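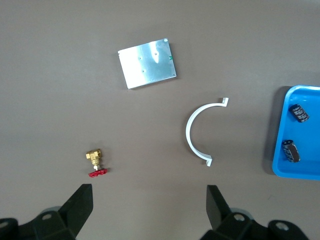 I have finally started sorting the parts drawer, and I am having the best time! If you've been reading for a while you know the drawer (the deep one, the one that sticks), and you know I've been promising to deal with it since December. My method is to pull out a handful, spread it on the table and look at every piece properly before it gets a home. I always fall for the plumbing bits first. Look at that little brass gate valve with its red handwheel, is there anything prettier in a hardware store? The white plastic pipe clamp is going in the same box with it. The aluminum plate already has a few small holes drilled in it, so I'm keeping it for the bench project, where it might save me an evening with the drill.

Magdolna Bozsik, my neighbor, lent me her label maker on Monday and I've gone a bit wild with it. There are 8 boxes labeled so far, and one just says "springs, maybe." I did try sorting by size first, as Miklós Csonka suggested in the comments, but I kept forgetting which size I thought a thing was. Sorting by job works so much better for me. Plumbing, electrical, flat metal, knobs. Done!
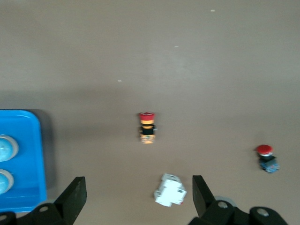

Electrical was the box I was looking forward to most, mainly for the push buttons. I love a good chunky button! The two with red mushroom caps are my favorites, and I spent far too long comparing them: one has a yellow-orange collar under the cap, and the other has a thin pale ring and a blue block at the base. I want the one with the collar for the control box I'm building for the shed, and the other can wait for a second project (there is always a second project). The blue tray is staying on the table for now, I like having one within reach while I work.

Next up is the screws jar, and after that the coffee can of washers, which weighs more than the cat.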